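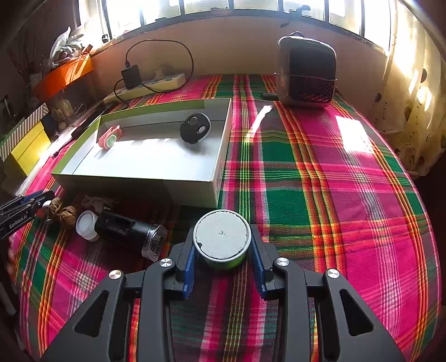
Session 3: Clearing and Laying the Shared Table

Home and Table Skills, evening course, Flarnetport
Notes for 1 February class onwards, please bring them with you

Right, so last time we did drawers, and I went on far too long about drawers (sorry). This session is tables. I mean the sort of table that everybody in the house walks past and puts something on, and then by teatime you can't get a plate down. Mine is terrible for it. I teach this and mine is still terrible!

Start with the cloth

I'm a big believer in a cloth, and a loud one if you can stand it. A check in pink, orange, green and yellow, all going at once, does two jobs. It hides the odd splash of gravy between washes, and it makes the table feel like somewhere you'd want to sit. Plain white shows everything and makes me nervous.

Some of you asked about size. You want it to reach the back of the table properly, even if that's the side against the wall and you think it won't be noticed. If it stops short it creeps forward every time somebody leans on it, and you spend your life tugging it back.

Put it on before you put anything else on. I know that sounds daft, but in the Wakham group we had people trying to slide a cloth under a full fruit bowl, and it did not go well.

Sunlight

Have a look at where the sun lands on your table and at what time. Bright patches on a pink cloth look lovely in the morning, and by the end of August the pink in that spot will be a good deal less pink. Turn the cloth round every time you wash it. I put a safety pin in one corner so I know which way it went last time.

The same goes for whatever you leave standing on it. Tins don't mind much. Gadgets and small plastic toys are happier out of a window, so shift the box along a bit if the sun comes straight into it.

The box

Now, the box. This is my favourite part of the whole course and I'm going to be a bore about it.

Every shared table needs one big open box. Open is the important word. A lid is a thing people have to lift, and they won't, they'll put the post on top of it and then you've got two problems. Go for something wide and low with a pale inside, so that small things show up. I like a coloured edging as well, green is cheerful, but that's only me.

What goes in:
the little toy that's always about, pink or otherwise
the round gadget with the button on it that belongs to somebody but hasn't got a home yet
chargers, within reason
keys, if you haven't got a hook (get a hook)

What stays out:
food of any kind, opened or not
anything wet
paper, which has its own tray, see Session 2

Leave plenty of space. A toy at one end and a gadget at the other with bare floor between them is a box that's working nicely. Once things start lying on top of each other it has turned into a drawer, and you know how I feel about drawers.

Tins and cans

A tin left on the table always seems to belong to no one. It came out of the shopping, or it's waiting to go back in the cupboard, and meanwhile it sits beside the box for days. Short round ones are the worst because they're so easy to ignore.

My rule for tins is pick it up, look at it, decide. While you've got it in front of you, check the top and the rim. A mark or a scuffed bit of label on top I wouldn't fuss over. A bulge, a leak, a sharp dent on the seam or rust you can feel with your fingernail, and it goes in the bin without a debate. If you can't tell what's in it any more, write on it with a marker while you still remember.

If it's an old one you've kept for buttons or string, fine, I've got several. Then it's a container and it lives with the other containers, away from the food cupboard.

Laying up afterwards

Once it's clear, slide the box back towards the wall and leave the front of the table free. That front strip is where the plates go. If you can lay two places without moving the box, you've got it right.

Wipe the bottom of anything heavy before it goes back on the cloth. Tins leave rings, especially if they've been in a damp cupboard, and they're a pain to shift from yellow.

To do at home before next time

Clear one table, just one, and set up a box on it. Use the Rathore sheet from your folder to jot down what turned up in it after 3 days. Don't tidy the box before you write the list, I want the real thing.

Measure your table, width and length, and bring the numbers. We're looking at cloths and hems next week, and I'll have the Pelard samples with me so you can feel the different weights. There's a heavy one I'm very tempted by myself.

Folders go back on the shelf by the door, please, and cups to the sink.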